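Flutix to Supply Training Simulators for Coastal Air Base

FLERURSIDE, November 2021 – Flutix has signed a contract to deliver two helicopter crew simulators to the air base at Hjaltested. The first is due in April and will be used by search and rescue crews and by pilots assigned to maritime patrol.

The contract runs for three years and covers installation, software updates and instructor training. Each simulator uses the company's Plorkine mission software, which lets crews rehearse night landings, ship approaches and joint exercises with ground units.

"Crews asked for more time on bad-weather flying, and they will get it," said Quyên Phan, program director at Flutix. "We have 22 engineers on the contract now – most of them will move to the base for the installation phase."

The base expects to train 32 crews a year once both simulators are in service. Live flying hours will stay at their present level.

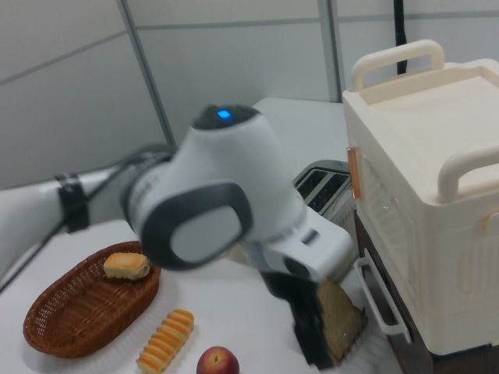 A white robotic arm holds or presses against a slice of brown bread near a toaster.

Flutix develops simulation and training systems for military and civil aviation. Its head office is in Flerurside.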